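The Green Shelf

What I learned about snacks, packaging and my own greed while stocking a pantry corner from scratch

I have a thing about shelves. Give me a bare one and a box of groceries and I'm happy for an hour, maybe two if there's music on. So when the people at Flodari, the shared workspace where I rent a desk, asked who wanted to take over the snack corner, my hand was up before the question was finished. My desk neighbors seemed relieved. I was thrilled!

You have to understand what the old corner was like. It was a drawer. A deep one, with granola bars sliding around on top of older granola bars, and at the very bottom a layer of soy sauce packets that had been there since before I joined. In February I took everything out of it and found 30 tea bags of a flavor I had never once seen anybody drink (elderflower and licorice, if you're wondering, and yes, I tried it, and no).

My first decision was color. I wanted green – a loud, happy green, the kind you see from the far end of a hallway when your blood sugar is on the floor. Food looks better against it. Yellow packets especially seem to light up, and as you'll gather if you keep reading, I buy a lot of things in yellow packets.

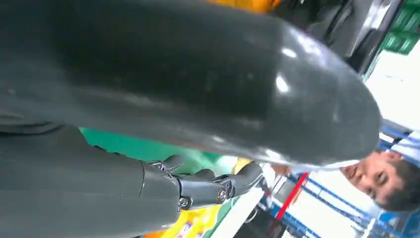

A wedge of green, a bit of yellow: my two favorite snack corner colors, with a beard in attendance.

I spent an embarrassing amount of time on the question of what goes where. My mother's pantry went by size, tall at the back and small at the front, and everything at the back died there. I've tried going by type, with salty on one side and sweet on the other, and that works right up until somebody brings in chocolate-covered pretzels. These days I go by how people grab. Things you take one of, like a cookie in its own wrapper, can be packed in close. Things you open and pour from need elbow room on both sides, or you knock over the neighbors every single time.

Soft packages are the real troublemakers. A bag of chips won't stand up by itself for more than a day, and once it's been opened it slumps over like a tired uncle. I bought a set of little upright dividers from a store called Xenos, which I love with my whole heart and shouldn't be allowed into with a credit card, and they do help. I lay the flatter packets down with their printed side up. You lose a bit of space that way, but you can read them, and a snack you can read gets eaten before its date.

Rigid containers are where I get a little evangelical. I love a cylinder! It stacks, it stands, it keeps its contents from turning to gravel in a tote bag, and it's the first thing I'd put on any shelf you handed me. The one drawback is that it rolls the moment it's on its side, so mine get either a neighbor to lean against or a strip of that rubbery drawer liner underneath. It also has to be recognizable from a distance, and that's where the shiny orange one wins, with its blue band and those pale shapes clustered on it like paw prints. I could find that orange on a foggy night. Compare it with the tasteful beige tubes I brought in the first week, which everyone politely walked past for days, me included. 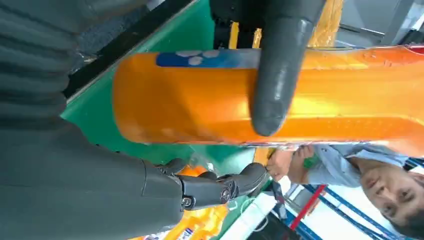 Money came up sooner than I expected. The budget I was given was 115 dollars a month, which sounds generous until you've watched a room full of freelancers discover cashews. My first shop was gone in a week and a half. On the second try I set aside a portion for what I think of as the boring base (crackers, oatmeal, plain nuts in a big jar) and only then let myself loose on the fun stuff. Popcorn turned out to be the best value by a mile, and also the messiest, and I've made my peace with the hand vacuum.

I also put up a wish list, a sheet of paper with a pen on a string. It filled up fast. Somebody wanted seaweed. Somebody wanted "the good mustard," with no further information. Somebody wanted the elderflower and licorice tea back, and I've been looking at people sideways ever since. I buy whatever gets written down by more than one hand, plus one wild card for myself, and the wild card last month was a ginger candy from a little importer called Bristitance that made my eyes water in the nicest way.

If you're starting your own corner, at home or at work, spend your first afternoon just emptying and wiping. Put nothing back until you've looked at every date. Then choose a surface color you like, because you'll be staring at it more than you think, and keep a gap of an inch or two between the rows so your fingers fit. Open one of each thing and no more. Write the opening date on the lid with a grease pencil, which rubs right off with a dry cloth when you refill.

And leave a little empty space somewhere. I leave a spot at the right-hand end for whatever people bring back from trips, and it has given us sesame brittle, salted plums and a bag of something crunchy that none of us could translate. I finished that last one myself, standing up, on my way to a call I was already five minutes late for.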